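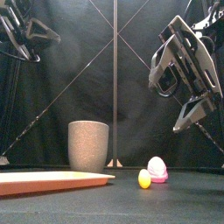 Titik公司位于Drestdale的操作实验室于2022年6月27日举行开放日，这是该实验室投入使用后首次面向公众开放。当天到场参观者288人，活动内容包括双臂机械臂桌面操作演示、参观者上手操作、技术问答和设备维护讲解。演示在Kurup工作台上进行，台面上摆放的是橙色浅托盘、表面带斑点的杯子、黄色蛋形物件等小件物品，两台机械臂从左右两侧伸到台面上方作业。Titik方面表示，演示所用的设备、物品和操作流程与实验室平日一致，没有为开放日另行编排节目。

开放日报名于活动前三周开始，通过公司网站和现场登记两种方式进行，共收到报名659份。因场地面积和安全间距的限制，报名者未能全部安排到场。实验室按登记顺序分上午、下午两个时段发放入场名额，并为未获名额者提供了当天演示的录像预约登记。录像经整理后将在公司网站发布，登记者会收到邮件通知。

实验室使用面积约400平方米，分为操作区、设备维护区、物品存放区和一间会议室。开放日期间，操作区和维护区对参观者开放，物品存放区因通道较窄，只安排了门口观看。参观路线为单向，从接待处进入，经操作区、维护区，最后到会议室参加问答。每批参观者由一名工程师带领，全程五十分钟，其中演示和上手操作占去大半时间。

实验室负责人Narayanan Reddy在开场介绍中说明了操作实验室的工作范围。他说：“我们做的事情很具体，就是让两台机械臂在一张桌子上处理日常大小的东西，拿起来，放下去，换个位置，从一只手交到另一只手。这些动作人做起来不用想，机器做起来每一步都要有人去弄清楚。今天各位看到的就是我们平时上班的样子，包括做不成的时候。”

演示共安排了四个项目，依次为单臂抓取、单臂放置、双臂交接和物品归位。每个项目开始前，带队工程师会说明台面上物品的初始位置和任务要求，然后由操作员通过主控端操纵机械臂完成。操作员坐在工作台一侧，双手各控制一台机械臂，夹爪的开合由手指控制。工程师在旁讲解动作要点，参观者可以随时提问，操作员在动作间隙作答。

单臂抓取项目使用的物品形状差别较大。工程师解释，表面光滑、外形圆的物品对夹爪的位置要求高，夹持点稍微偏离中线，物品就容易转动或滑脱；杯子一类上宽下窄的物品则要考虑夹爪从哪个高度合拢。操作员分别演示了从侧面夹住杯壁和从上方夹住杯沿两种做法，并对比了两种做法在放置时的差别。前者放下时较稳，但夹爪需要较大的侧向空间；后者占用空间小，但对杯子的材质有要求，薄壁的杯子容易变形。

放置项目的难点在托盘边沿。物品要越过边沿后再下降，下降过早会碰到托盘，过晚则会在较高处松开。操作员在上午第一批演示中有两次重新对位，工程师当场说明了原因：夹爪遮挡了操作员看托盘一角的视线，需要借助另一台机械臂上的摄像头画面确认位置。

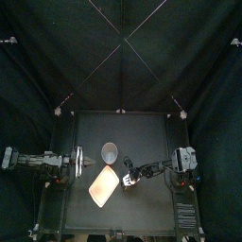
Kurup工作台：左右两台机械臂之间放有杯子和托盘，台面三面围有黑色布幕。

双臂交接项目由一台机械臂夹住物品送至台面中部上方，另一台机械臂从对侧接过。交接时两个夹爪之间的距离很小，操作员需要先让接手的一侧合拢，确认夹稳后再松开交出的一侧。工程师提醒参观者留意两个动作之间的停顿。据介绍，新操作员在培训阶段常常把这个停顿省掉，熟练之后反而会保留下来。

物品归位是当天用时最长的项目。台面上的物品被随意打乱，操作员要把它们逐一放回指定位置。这一项目没有规定先后顺序，不同操作员的做法各不相同。有的先移开托盘附近的物品，再处理远处的；有的先用一台机械臂固定容易滚动的物品，再用另一台去取其余的。实验室会保存各种做法的操作记录，供后续分析使用。

演示间隙，工程师介绍了Kurup工作台的结构。工作台为金属框架，两台机械臂安装在左右两侧，台面为深灰色哑光表面，框架上以斜拉索加固。哑光台面用于减少反光，布幕用于遮挡台后的走动和杂物，使各个摄像头拍到的背景保持一致。工作台上的固定件可以用普通工具拆装，更换布幕或调整摄像头角度时不需要移动机械臂。

目前实验室使用的Kurup工作台是该型号的第二版。与第一版相比，第二版改动了线缆走向，把机械臂侧面的线束固定点移到了肘部以下，以减少大幅度转动时的拉扯。第一版在使用中出现过线缆接头松动的情况，检修时需要拆下整段护板。第二版改为分段护板，单个接头的更换可以在午休时间内完成。第一版工作台已退出日常使用，其中一部分零件留作备件。

当天的上手操作环节放在演示之后。参观者在工程师陪同下坐到主控端前，先用几分钟熟悉夹爪开合，然后尝试把一件物品移入托盘。全天共有164人参加了这一环节，其余参观者选择在旁观看。上手操作时机械臂的运动速度和活动范围均作了限制，急停按钮由陪同工程师掌握。当天未发生人员受伤或设备损坏的情况。

不少参观者在操作后提到，最难判断的是高度。从主控端的位置看过去，夹爪与物品的左右距离比较容易把握，上下距离则要靠经验或画面辅助。Reddy在下午的问答中回应了这一点。他说，高度判断也是操作员培训中花时间最多的部分，实验室为此在培训课程里安排了专门的练习，要求学员在不夹取任何物品的情况下，让夹爪反复停在台面上方的指定高度。

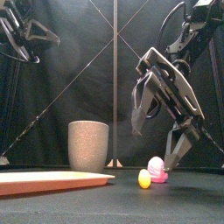
除高度之外，参观者提问较多的还有操作员的培训周期。Reddy介绍，实验室的操作员入职后先接受为期两周的基础培训，内容为单臂操作和设备检查；第三周起开始双臂操作，由一名有经验的操作员带教。通过考核后方可独立上岗。培训期间的操作记录单独存放，不与正式记录混用。操作员每工作四十分钟休息一次，连续操作的时间由系统提醒，到时间后主控端会提示暂停。

有参观者问到，既然由人来操纵，机械臂为什么不能直接自动完成这些任务。Reddy回答说，实验室同时在做自动执行的测试，但开放日当天没有安排这一内容。他表示：“自动执行的部分我们还在改，现在拿出来演示，各位看到的多半是等待和重新开始。等它稳定一些，我们会单独安排一次。今天先看人怎么做，这本来也是后面那些工作的基础。”

关于操作记录的用途，实验室在问答环节作了书面说明，并在会议室门口张贴。每次操作会保存机械臂各关节的位置、夹爪开合状态以及摄像头画面。参观者上手操作环节的机械臂数据不予保存，摄像头画面在活动结束后删除。接待处的报名信息只用于本次活动的通知，三个月后清除。

问答中也有参观者就噪声、用电和对周边的影响提出问题。实验室答复，桌面型机械臂功率较小，运行时的声音主要来自关节电机和机柜风扇，操作区关门后在走廊上基本听不到。实验室的夜间时段目前不开机，晚上的工作以数据整理为主。附近居民如有疑问，可与公司的行政部门联系。

设备维护区的讲解由维护组负责，每批十分钟。工作人员展示了夹爪手指的拆装过程，并把使用前后的夹爪手指放在一起供参观者对比。夹爪手指属于消耗件，接触面磨损后夹持力会下降，需要定期更换。维护组平时每天开机前检查一次夹爪、线缆和摄像头，每周做一次关节校准。校准时机械臂依次移动到几个固定姿态，系统把读数与标准值比对，超出允许范围的关节会被标记，由维护人员重新调整。

维护组还介绍了摄像头的安装方式。每张工作台除了固定在框架上的摄像头外，机械臂腕部也装有小型摄像头，可以从夹爪一侧看到台面。腕部摄像头离物品近，适合判断夹持位置，但视野窄，夹爪本身也会占去画面的一部分。固定摄像头视野宽，能看到两台机械臂的相对位置。操作员在实际工作中会根据任务切换参看。
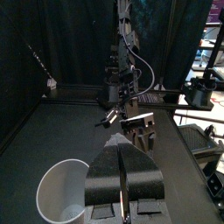

夹爪近处的台面视角，左侧为白色纸杯，对面是另一台机械臂。

下午时段，来自Amier的一组工程人员参加了技术交流。Amier为Titik提供操作记录的管理软件，双方的合作自去年开始。当天的交流集中在两个问题上：一是同一任务的不同做法在记录中如何标注，二是中途停下又重新开始的操作是否算作一次完整记录。双方商定，重新开始的操作将保留为独立条目，并与原条目建立关联，由标注人员在复核时决定是否合并。相关改动预计在软件的下一个版本中提供。

Titik与Amier还就记录格式的统一交换了意见。目前实验室内部使用的格式对关节数据和画面分别存储，检索时需要按时间对齐。Amier方面提出了一种合并索引的办法，可以在不改动原有文件的情况下加快检索。实验室将先在一张工作台上试用，试用期间新旧两种方式并行，结果出来后再决定是否推广到其他工作台。

Reddy在活动结束时表示，开放日收到的意见会逐条整理。参观者在意见表中提到较多的，是操作区观看位置不足，后排看不清夹爪的动作，以及讲解中专业名词偏多。他说：“后排看不清这件事我们事先想到了，也装了屏幕，但屏幕的位置太低，前面的人一站起来就挡住了。下次会改。讲解用词的问题，我们会让带队的同事先讲给公司里不做技术的同事听一遍。”

实验室计划于明年2月举办第二次开放日，届时将增加一个面向中学生的时段，由学校集体报名。观看区会加装高位屏幕，同步显示固定摄像头和腕部摄像头的画面。本次报名后未能到场的登记者可优先预约，无须重新填写个人信息，具体日期和时段由公司另行通知。

以下为参观须知，适用于今后的开放日及团体参观：

参观者须提前预约，到场时在接待处登记并领取访客证，离开时交还。

十二岁以下儿童须有成年人陪同，上手操作环节的参加者须年满十四岁。

操作区内请勿越过地面黄线，机械臂运行期间请勿将手或随身物品伸入工作台框架以内。

长发请束起，围巾、挂绳等物品请存放在接待处的储物柜。

操作区内可以拍照，请勿使用闪光灯。维护区内的屏幕和白板请勿拍摄。

实验室入口和操作区设有无障碍通道，主控端座椅可以移开，使用轮椅的参观者如需参加上手操作，请在预约时注明，以便安排相应的时段。

实验室不设访客停车位，建议乘坐公共交通前往。团体参观如需停放大型车辆，请至少提前五个工作日与行政部门联系。

关于Titik
Titik从事桌面型双臂机械臂系统的研制和应用，产品包括Kurup工作台及配套的主控端，并提供安装、校准和操作员培训服务。公司的操作实验室设在Drestdale，承担新设备试用、操作员培训和操作记录整理等工作。客户如需在购买前试用工作台，可预约到实验室进行，试用时长为半天或一天，由工程师陪同。

关于Kurup工作台
Kurup工作台为框架式双臂操作平台，适用于小件物品的抓取、放置和交接。工作台可按用户需要配置布幕、固定摄像头和腕部摄像头，框架可拆分运输，现场组装后须经校准方可使用。现有第一版用户可向售后部门申请更换线缆固定件和分段护板，更换工作由公司派员上门完成，时间按申请顺序安排。

媒体联系
采访、图片使用和录像素材的申请，请与Titik公司传播部门联系，并在来信中注明媒体名称、用途和截稿时间。传播部门在收到来信后的两个工作日内答复。如需采访Narayanan Reddy或到实验室拍摄，请至少提前一周提出。

（完）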